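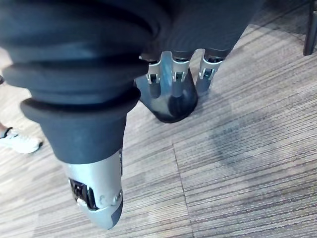 Over the carpet, fingers down.

Datasets > Rooms > Floors > Nerkell

# Nerkell floors - data card

Floor and carpet pictures from the Nerkell rooms, for anyone working on tidying up, dropped things, edges of rugs etc. Put together by Funmilayo Akpan, floor notes by Mathias Tanner. Last proper update 11/11/2023.

## What's in it

- 3,208 pictures, all colour
- 2,000 of them tagged by floor type, rest still to do
- 48 short sessions, daytime and evening mixed
- split by room, not by day

Rooms are ordinary ones. Carpet mostly, some lino, one hallway with tiles. Curtains open or shut as people left them.

## Floor tags

`carpet_plain`, `carpet_striped`, `lino`, `tile`, `rug_on_top`. If two floors meet, both tags go in, bigger one first.
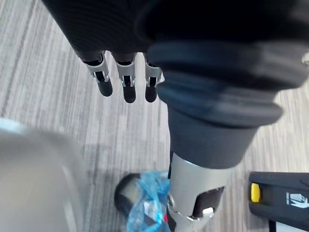

Striped carpet is the awkward one. Grey and white streaks, quite fine, and anything thin lying along them gets missed - string, hair grips, pen lids. Check those labels by eye before you trust them. Shadows have been tagged as stains more than once, Mathias has fixed the ones he found.

Plain carpet is fine. Lino has glare near windows, worse in the March sessions.

## Tidying labels

`leave`, `pick_up`, `ask`. Use `ask` for paper of any sort. Furniture feet are always `leave`, so are plugs. Crumbs aren't labeled at all, too many arguemnts.

## Known problems

- folder 2 has duplicates
- rug fringes tagged as string in places
- some pictures a bit soft close up, kept anyway
- room names changed halfway, old ones in `rooms_old.txt`

## To do

Finish the untagged lot. Second pass on the hallway - Funmilayo has the list. Send fixes as a plain text file, one picture per line.

Related
- Berby kitchen drawers
- Igwe shelves and cupboards
- Parkine laundry folding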